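Home | Opinion | Kitchen Tech | About

Buy the spare fingers first

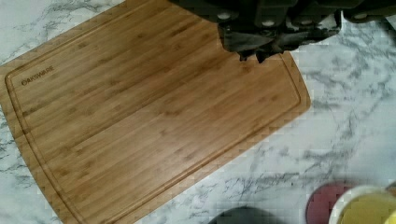 What should a small kitchen budget for besides the arm itself? Spare fingers, a service visit and a lot of staff hours, in that order.

I learned this the slow way at Plullside, where we set aside 1,000 dollars for extras and thought we were being so grown-up! One set of fingers was 385. We needed two. Aoife Horgan wanted to wait until August and save up, and I argued with her for a week (sorry, Aoife). I'd wait now.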